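Chapter 6
The Siege Novel, or How to Keep 568 Pages Behind a Wall

Sooner or later every writer of historical adventure decides to lock the cast inside a town and surround it. The appeal is easy to see. A siege comes with a map, a clock and a shrinking supply of turnips. It also comes with a serious problem, and most of this chapter is about that problem: for long stretches of a real siege, very little happens.

Our main text is Lamai Somboon's Drumgate, in which the fortress town of Ukodholm holds out from October until the thaw. Read the first 10 chapters before going on. There are 66 of them, but they are short, and several are mostly weather.

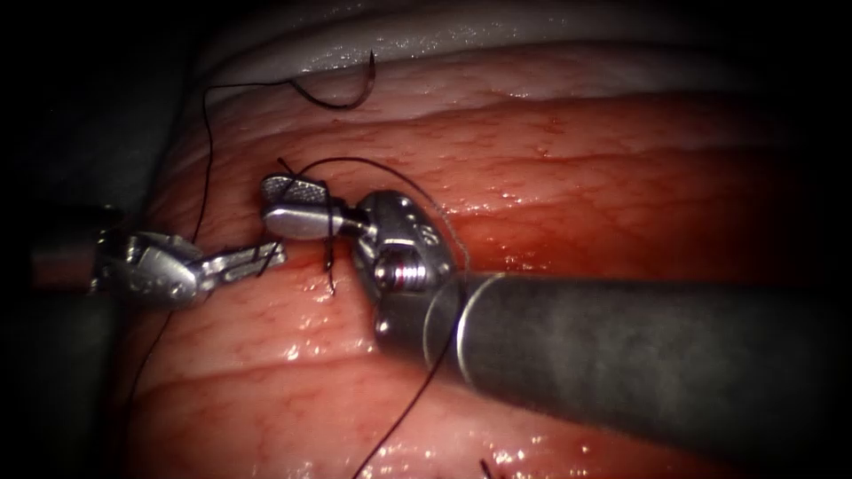 6.1 Who is outside, and what do they want?

Beginners tend to treat the besieging army as a sort of bad climate. Somboon gives it a quartermaster, a feud between two colonels and a drainage problem. By the time the guns open up, we know the enemy camp well enough to worry about its boots. Note how seldom she leaves the walls to do this - prisoners, deserters and one very chatty grain merchant bring the news in.

6.2 The traitor

There is always a traitor. Readers expect one and feel cheated without one, so the only real question is when to let them guess. Somboon points us at the wrong man in the bakery scene, then lets him be so plainly guilty for so long that we start to defend him.
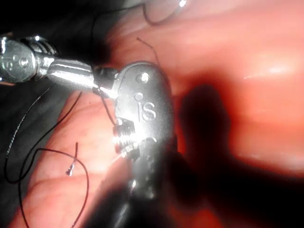 Glykeria Antoniadis is less patient with the bakery scene, calling it a trick that works once and then sits in the middle of the book like a parked wagon. She would move the clue to the night of the Stadau raid, when everyone, reader included, is too busy to notice it.

Keep both views in mind as you work through the extract in 6.3. You will be asked to pick a side, and "it depends" will get you half credit. 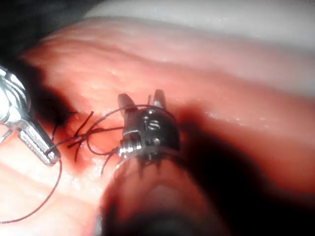
Figure 6.1 Dark thread being tied on tissue between two instruments.

Before you read on, write down the last siege story you finished and the point at which you first suspected someone. If you suspected the priest, write that down too. It is usually the priest.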